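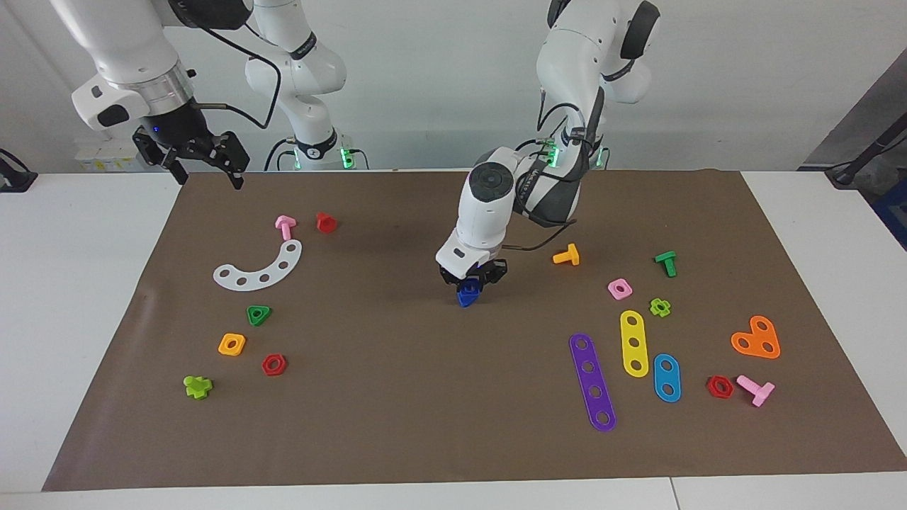

What is a demonstration in robot learning?
A demonstration is a recording of a task being carried out on a robot, usually with a person guiding it, kept so that a learning system can later be trained to produce similar movements. It normally contains the camera pictures, the positions of the joints and the commands sent to the arms, all lined up in time.

Demonstration gathering

Demonstration gathering is the work of making, checking and storing recordings of robot tasks for use in training. It is the first stage of imitation learning, in which a control program (called a policy) is fitted to examples of how a job was done. The term is used mostly for work with robot arms, although recordings are also made with wheeled and legged machines. A single recording is called a demonstration, an episode or a trajectory, and the three words are often used loosely for the same thing.

Overview

A policy trained by imitation takes in what the robot senses at a given moment and gives out a movement. To fit such a policy, a training set must contain many moments of this kind, each paired with the movement that was made. Writing these pairs by hand is not practical, so they are taken from recordings of complete tasks.

An episode has a start state, a run of movements and an end state. The start state is the layout of objects and arms when recording begins. The end state is checked against a rule set beforehand, such as all the nuts being in a tray, or two parts being joined. Episodes that do not meet the rule are marked as failures. Some groups throw these away and others keep them under a separate label, as they can be used to train a program that judges success.

Methods of guiding the arm

In leader and follower control, the operator moves a small arm by hand and the working arm copies its joint angles. The leader arm is often built with the same proportions as the follower, so that the operator can feel when a joint is near the end of its range. Two leaders are needed for a two-armed station, one for each hand.

In hand-tracked control, the operator holds a controller whose position is followed in space. The gripper is made to match the position and tilt of the controller, and a solver works out the joint angles. The equipment is cheaper than a leader arm, but the operator cannot feel the limits of the joints and the arm may stop short or swing when it reaches them.

In direct guiding, the operator takes hold of the arm itself and pushes it through the task. This is simple to set up. Its main fault is that the operator's hands and body appear in the camera pictures, where they will not be present when the policy is run. It is mostly used for short movements or for recording single poses.

Scripted episodes are made by a written program with no operator. They are tidy and can be produced in large numbers, but they cover only what the program's author thought of.

The station

A recording station usually has one or two arms fixed to a table, a covering on the table top and at least one fixed camera. Where there are two arms they are commonly named left and right from the robot's own point of view. In a view taken from in front of the robot, the right arm is therefore on the left of the picture. Mistakes over this naming are a well-known source of swapped data, and most recording programs now print the arm names on the operator's screen.

Parallel grippers, which have two fingers that open and close, are the usual choice for table-top work. They have only one movement to record, and their opening can be stored as a single number. A mat under the objects stops small parts from sliding and gives a plain background. Its colour should be noted in the record, as policies trained over one background can fail over another.

Lighting is kept steady during a session. Some stations cover their windows, while others leave them open on purpose and record at different times of day.

Objects

Toy construction parts are widely used in table-top sets. Bolts, nuts and perforated plates made for children are large enough for a gripper to hold, and they come in strong colours that are easy to name in a written instruction. Similar parts in different shapes and colours allow an instruction such as "pick up the red hexagonal nut" to be tested among other pieces. Where a layout holds two parts of the same shape and colour, the instruction must either accept both or say which is meant by its position.

Long plates and round nuts ask for different grips. A plate lying flat can be taken by its narrow sides, while a bolt on its side will often roll if the fingers close unevenly. Gatherers usually record which face of an object was up at the start.

Layouts are changed between episodes. In the simplest practice the operator moves the parts by hand after each recording. A stricter practice uses a printed list of positions, which gives better coverage of the table but takes more time. Without some form of list, operators tend to put objects near the middle, within easy reach of both arms, and the corners are left thin in the data.

The recording session

A session begins with a check of the arms and cameras. The arms are sent to a home pose and the camera view is compared with a stored one. The operator is then shown the instruction, sets out the objects and starts the recording with a pedal or a key. At the end of the task the arms are returned to the home pose, and the episode is marked as kept or rejected.

Practice episodes are made before any are kept. At Promel, a firm that gathers table-top data for other companies, a new operator makes 10 practice episodes of each task. Operators there change tasks after 200 kept episodes, and no operator works at a station for more than 3 hours in a day. The Trirnmont set, which is made up of sorting and joining tasks with toy parts, was gathered under these rules.

Checking and labelling

Recordings are checked in two ways. An automatic check looks for missing pictures, jumps in joint position and clocks that have drifted apart. A person then watches the episode, often at a raised speed, and confirms that the instruction matches what was done. The second check finds faults that the first cannot, such as the wrong nut being picked.

Long tasks may be cut into steps, each with its own line of text. "Reach for the blue plate", "close the gripper" and "lift" would be three steps of one episode. There is no common standard for where one step ends. The Jisden format marks the change at the moment the gripper starts to close or open, while the older Man format marks it when the gripper has stopped. Data converted from one to the other without care will have its labels shifted by a fraction of a second.

In the first release of the Trirnmont set, 397 episodes were withdrawn after checking. Most had a label naming the wrong arm. They were corrected and returned in a later release the following October.

Quality and amount

The number of episodes needed depends on the task. Picking up one kind of object from a small area may be learned from a few dozen, while tasks with two arms and many objects need far more. Adding episodes that closely repeat existing ones gives little benefit, and a smaller set with more varied layouts will often train a better policy.

Operator style also matters. Two people may solve the same task in different ways, one lowering the gripper from straight above and another sweeping in from the side. A policy trained on both may settle on a movement between the two that fails. Some groups therefore lay down a preferred method, and others record the operator's number with each episode so that styles can be told apart in training.

Pauses are another common fault. An operator who stops to think leaves a stretch of data in which the arm is still, and a trained policy may copy this and stop for good. Still stretches are usually trimmed, except where waiting is part of the task.

See also

Behaviour cloning
Imitation learning
Parallel gripper
Remote control of robot arms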